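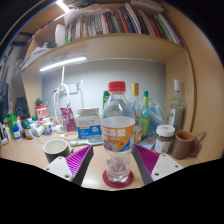

Hạnh Ngô
Member, Desks and Home Working

How do you stop a desk nook turning into a drinks cupboard?

I work from home in a little built-in nook with a light wooden desk, walls either side, and I love it to bits, but every bottle in the flat seems to end up there. I've got mugs on both sides, a glass jar, green bottles along the back, a plastic bag I keep meaning to use, a carton, and then a water bottle with a dribble left in it sitting on my one nice coaster (the dark red one, a present from my aunt). By four in the afternoon I'm typing with my elbows in!

The desk is 172 cm wide so it isn't tiny. I bought a drawer thing from Padesar last year and it's full of cables. I don't want to drill into the walls because I rent, and the kitchen is down a flight of stairs, so "just keep it all in the kitchen" has been tried and I lasted until lunch. I also get through a lot of water and I'm fed up with buying it in plastic, but every big bottle I've tried has leaked on something.

What do other people do? Is there a tray or a little shelf that works? And does anyone have a rule for mugs that they stick to?

Lev Zinchenko
Regular, Desks and Home Working

Ooh, I had this exact desk problem for years, so here's what I ended up with.

First evening, take every single thing off and put it on the floor. Wipe the desk down, right into the back corners (mine was sticky in places I hadn't seen since moving in). Then only put back what you used today. In your case I'd guess that's one mug, the water and possibly the jar, if it's coffee or something you're dipping into all morning. The tall bottles can go downstairs in one trip, in the plastic bag, and then the bag's had a use as well.

For the back of the desk I'd get a freestanding riser, the sort that's just a plank on two feet. Mine is from Imetti and it's 22 cm deep, stands on the desk, no drilling. Jar and anything in a packet goes on top, notebooks slide underneath. Do measure the height of your tallest bottle before you buy if you've got a shelf above, I didn't and had to send the first one back.

Mugs: one up, one down. If I bring a fresh one up, the old one has to be in my other hand on the next trip. It does mean I sometimes go downstairs holding a mug for no other purpose, but fine.

On the water, I keep a glass carafe on a coaster at the back left and pour from that. No lid, no leaking, and I fill it when I'm down making breakfast. If you're clumsy, keep it on the opposite side from the laptop. I am clumsy.

Oh, and empty plastic bottles: squash them, lid back on, into a bag on the door handle. Takes hardly any room that way.

Hưng Võ
New member

just get a bin next to the desk?? thats what i did

Inmaculada Villanueva
Regular, Small Spaces

I'd go along with most of what Lev says, but I'm not keen on an open carafe next to a keyboard, and I say that as someone who paid 197 for a repair. I use a Gurneo flask with a screw top and it hasn't leaked yet, though I do check the rubber ring when I wash it.

The thing that made the biggest difference for me was a tray. A plain one with a lip, big enough for two mugs and a jar, and if it doesn't fit on the tray it doesn't live on the desk. At the end of the day I carry the whole lot down in one go and bring the tray back up in the morning. With stairs you'd want one with proper handles, and don't overload it the first few times!

Hạnh, what do you do about the packets and cartons? If they're snacks, a small tin with a lid is worth having. I've got an old biscuit one and it's kept the crumbs out of my keys since December. If they're not snacks then I'd find them another room altogether.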